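Keeping a Wall of Novels Alive in an Ordinary House

16th February

I own 978 novels, most of them fat, most of them bought used, and a good number of them smelling like the basement of the person who owned them before. What follows is what I do about it. Librarians may want to look away.

The smell. Put the book in a lidded plastic tub with an open dish of baking soda beside it, fan the pages a little, and leave it for two weeks. Kitty litter also works, the plain clay kind. Dryer sheets do not work. You get a musty book that smells like a dryer sheet, and I have a six-volume family saga to prove it.

Price stickers. Warm the sticker with a hair dryer on low, then lift a corner with a fingernail and go slowly. On glossy covers a dab of lighter fluid on a cotton swab takes off the gum (window open, no candles). On matte covers leave the sticker where it is and learn to love it. My copy of Halás has been 38 cents for as long as I've had it.

Loose pages. White PVA glue, a thin line, applied with a toothpick along the inner edge of the page. Slide the page in, square it up, put wax paper on both sides, close the book and stack something heavy on top overnight. I use The Wevmont Inheritance, all 576 pages of it, which has never gripped me but holds down other books beautifully. Tape is forbidden. Tape goes brown and lets go right at the chapter where the twins are separated.

Bathtub accidents. If a paperback is soaked, stand it on paper towels in front of a fan and turn it upside down every few hours. If you can't get to it today, bag it and freeze it, then deal with it next weekend. Label the bag. Anselmo Villalobos once thawed a Western for dinner at our place.

Shelving. Upright and snug, but you should be able to pull one out without skinning a knuckle. Big hardcovers lie flat, three high at most. Keep the whole business off the outside wall if you can, and away from the radiator. Sort however you like. I tried by author, then by century, and I'm now on "books I would lend" and "books I would not," and Zuzana Štěpánek has cleared out most of the first shelf since October. 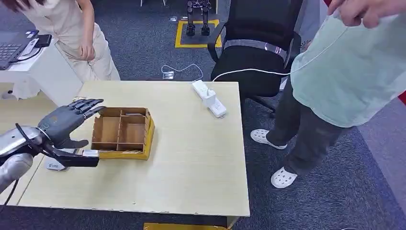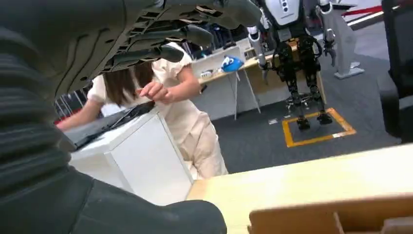
Dusting. Twice a year, with a soft, clean paintbrush, a two-inch one. Hold the book shut tight and brush from the spine outward along the top edge. Do it outside unless you want to do it again tomorrow.

Bookmarks. Anything flat and dry. I've found bacon in a secondhand thriller — cooked, at least — so I feel this needs saying. Paper clips rust and sticky notes leave a film. An old envelope is fine.

Silverfish get their own page, when I've calmed down.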